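Drelldale's packaging refund will pay by the box, but figures stay under wraps

Drelldale council says its new cardboard take-back program will keep thousands of parcels' worth of packaging out of landfill. How it arrived at that claim is harder to establish.

Under the program, approved last month and due to begin in October, residents will be able to return flattened or reusable cartons to a depot run by contractor Poleck. Online retailers that sign up will pay a fee for each carton they take back, with ratepayers covering the shortfall in the first year.

The council's media release describes a trial that "diverted 3,000 boxes". A seven-page summary tabled with the agenda gives a different number. It records 1,374 cartons received, of which 250 were judged fit for a second trip through the mail. The rest went to the same baler that handles the yellow-lid bins.

Asked about the gap, a council spokesperson said the larger figure included "projected returns from participating households". There were 300 of those, all of whom had volunteered. Whether people who put their hand up for a recycling trial behave like everyone else in the street is not addressed in the summary.

Nor is the drive to the depot, which sits on the far side of the highway and has no bus stop. Most households already have a kerbside bin that takes cardboard at no extra charge.

Program manager Vaughan Tipoki said reuse was "a higher-value outcome than recycling" and that the first year would show whether the numbers stacked up. He would not say what number would count as a failure. The contract with Poleck runs for three years and the fee schedule has been withheld as commercial in confidence.
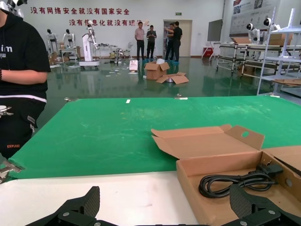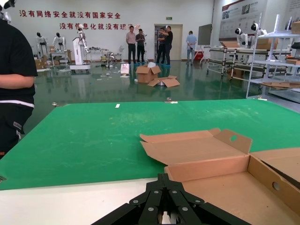

Cardboard boxes with fold-back lids.

Adaeze Ekpo told the council meeting she had been flattening her boxes and putting them in the yellow-lid bin for years, and asked why she should now pay through her rates for somebody to drive them across town. She was told the question would be taken on notice.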